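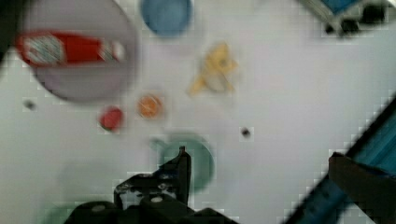 Need help with grease stain on painted table top, renting and moving out soon. Its a white top, came with the apartment (Prarberg, the older building), landlord's list says table must be "as received". I had a ring from a takeout box sit there over a weekend, kinda yellow, size of a saucer. My stuff is usually all over it, big round plate, little odds and ends, a red and white package of something lying across the plate, so I didn't notice till I cleared off to pack. Tried dish soap twice. Tried a baking soda paste, got maybe half of it. Deposit is 218 and I would like all of it back please. What takes grease out of white paint without taking the paint too??

Other info bc someone will ask. No idea what kind of paint. Feels smooth, slightly shiny. Stain does not feel sticky anymore. Moving out end of the month. Have: rubbing alcohol, vinegar, one of those white foam erasers, half a bottle of Zullport kitchen spray. 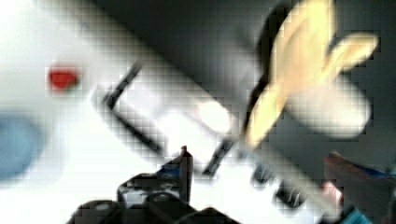 Left side, very bright in there.

Posted 8/21/22
3 answers

Answer from grube_street
Vinegar. Works on everything

Answer from Henrike Kröger (accepted)
Please don't start with the alcohol. If it's latex paint the alcohol will soften it and then you have a dull spot plus a stain. Test first: cotton swab, bit of alcohol, UNDERSIDE of the table or inside of a leg. White comes off on the swab = probably latex, keep alcohol away from the top. Nothing comes off = oil paint or some kind of factory finish, you have more room.

Then, either way:

Cornstarch. Pile it on the ring, thick, leave overnight. Brush off in the morning, don't rub. Grease that's been there a weekend usually gives up some more this way even after soap. Repeat if the starch looks clumpy or yellow.

Next, warm water with a good squirt of dish soap, soft cloth, lay it on the spot for ten minutes and then wipe. Rinse with plain water, dry it.

If theres still a shadow, the foam eraser, damp, almost no pressure. It's basically very fine sandpaper so it takes the shine down. Go in big loose strokes past the edge of the stain, otherwise you get a clean matte circle that catches the light worse than the ring did. I did exactly that to a windowsill in January and had to repaint the whole sill.

Skip more baking soda, it scratches gloss. Kitchen spray I'd only use if the label says ok for painted surfaces.

If it still shows after all that it has soaked into the paint and cleaning won't get it. Stain blocking primer, thin coat, then a white that matches. Take a chip from underneath to the paint counter. I paid 95 for a quart of each plus a foam roller which was silly, small cans exist, ask for them. And ask the landlord before you paint anything! Some would rather have the ring.

Comment: underside test was clean, nothing on the swab. Starch is on now, will report back. thank you

Comment: two rounds of starch plus the wet cloth and its mostly gone, can only find it if I crouch at the window. Going to leave it alone I think

Comment from Henrike Kröger: leave it alone, yes. Take photos in daylight before you hand over the keys.

Answer from tallpaul124
Check your lease too. Normal wear is not supposed to come out of the deposit in a lot of places, though a stain might be argued as damage, depends where you live. My last landlord tried to bill me 700 for a counter that was already burned when I moved in. I had the move in checklist with the burn written on it so that was the end of that. Do you have a checklist? If table condition was never written down its his word against yours.

Also the Sketex touch up pens are fine for chips but dont use them on a ring that size, it will look like you drew on the table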